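Courses > Making Things at Scale > Part Two > Chapter 4

Filed under: Plastics, Toys, Fit and Tolerance

Chapter 4: Reading a Molded Part

I learned plastics on my kitchen floor. My nephew had a tub of those chunky toddler bricks, and one December evening I sat down to help him build a garage and ended up spending an hour turning a single brick over and over in my hands (he finished the garage without me, and it was a pretty good garage). By then I'd been working at Drekaretti for a couple of years, mostly on bottle caps, and I'd never once looked hard at a toy.

So that's where we're going to start. Forget the formulas for a few pages – they'll be waiting for you in Section 4.2. I want you to get used to picking up a plain plastic part and asking how it got its shape. A brick is great for this because it has so few features, and each one had to be cut into a steel mold by somebody who wanted it there or couldn't avoid it. 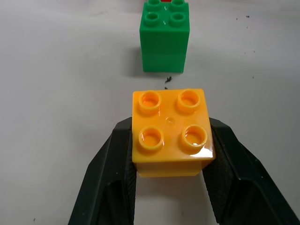
Figure 4.1 A two-by-two brick with hollow studs. Look for the tiny nub in the middle of the top face.

Let's take the studs first. They're hollow, and beginners usually guess that's about saving plastic. It does save a little! But the bigger worry is thickness. A solid stud would be a fat lump sitting on a thin wall, and fat lumps cool slowly and shrink as they go, which can leave a dimple or a void. Coring out the stud keeps the walls closer to the same thickness all over.

Then there's the nub. Small marks like that can come from the place where melted plastic entered the mold, or from some other piece of the tooling, and you can't always tell which from one look at the outside. When I taught the evening class at Clinevholm I'd pass a brick around and let people argue about it. Mudassar Mengal, who ran the press next door, would wander in and argue with all of them.

And notice the shine. Glossy plastic tells you somebody polished the mold, and a polished mold shows every scratch it picks up. We'll come back to that in Section 4.3 with the Tollbridge case, where a tool ran 2305 cycles before anyone checked the surface and 291 parts had to be pulled.

Before you read on, find a molded part at home. A bottle cap is fine, so is a comb. Draw it at twice its real size and mark every line, bump or dull patch you find, even the ones you can't explain yet. Keep the drawing, as you'll need it for Exercise 4.6.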